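Subject: Re: [Niltura] grasp width on stacked fabric 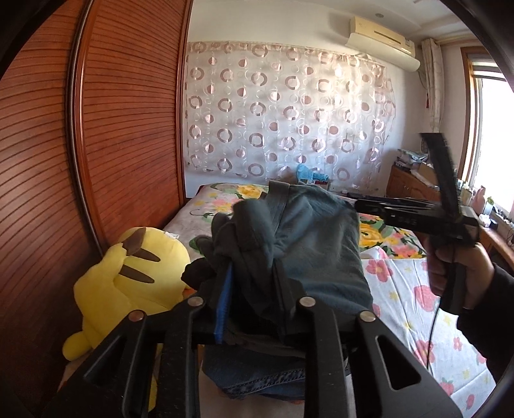 *Left gripper on the clothes pile, right one raised. View from the camera on a hand-held gripper.*

Dear Mpho, dear all,

On 4/22/18 Mpho Ntuli wrote:

> The policy trained on the Truneck set closes too early on folded
> clothes. With shirts it is fine, with jeans it takes only the top layer.
> Did you see the same? How many of your demos are in real bedrooms?

Yes, we see the same. Of our 357 demos, 167 are in bedrooms and the rest are on the lab table. When we train only on the table demos, the policy fails mostly on piles like this one, with denim under other clothes. The fingers go in at the height of the top garment and stop there.

What helped us was to label the moment of first contact by hand and give these steps more weight in the loss. After 3,000 training steps the result was already better, and success on mixed piles is now 70 percent. I did not try it with the Oláh fingers - they are stiffer, so maybe the weight must be different.

One question back: do you record the gripper width before or after the smoothing? In the Plakura code it is after, and I think a part of the early closing comes from this.

Best regards,
Tomasz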